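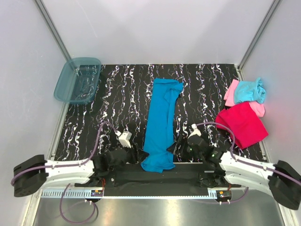 Home Archive Sewing Laundry About

Folding in strips
24th September — by Kazimiera Szczepańska

I came back to folding this month, after a whole summer of putting clothes into the drawer in any way they wanted to go. My mother folded everything in squares. I tried her method for years and my squares always became balls by the second morning, so now I fold lengthwise first.

The blue one is a good example of my trouble. Long things make a nice narrow strip at the top, and then the bottom end bunches and I lose my patience. I have learned to begin again from the bottom, smooth it with the side of my hand, and only then bring the strip up in 3 parts. It takes me maybe one minute more.

The pink, the light blue and the magenta-red wait on the right. I always keep the heap on the right and work toward the left, and the finished pieces go in a tray. My tray at home is from Ellano and I paid too much for it, but it fits my drawer very well — 60 centimeters wide, with a little space for socks beside it.

A reader from Neltevthorpe wrote to ask if I iron before folding. No, I don't. I shake each piece two times, hard, and lay it flat. For shirts with a collar I make an exception, but there are only a few of them in this house.

Next I want to try the same strips with bed sheets. The fitted ones I still roll up and hide at the back of the closet, under the towels. If you know a way for these, please write it to me in the comments, with simple steps.

Shares 200 | Comments 3
Older post Newer post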